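Cindasora switched its municipal water meters to remote reading in January, and the first full billing run covered 1,993 households. Silvan Zwahlen, who manages the network, puts the read rate at 58 per hour per collector - slower than the tender specified.

The delay sits in the handshake. Each meter wakes, sends its register value and waits for a reply before sleeping again. Two missed replies push the reading to the next cycle.

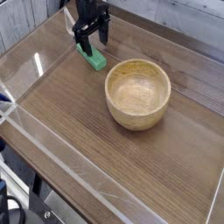
BATTERY LIFE
Cells are rated for 4,000 wake cycles. Repeated handshakes use these up early, and meters in deep pits fare worst. Fulport, which runs the same units, now sends without waiting for a reply.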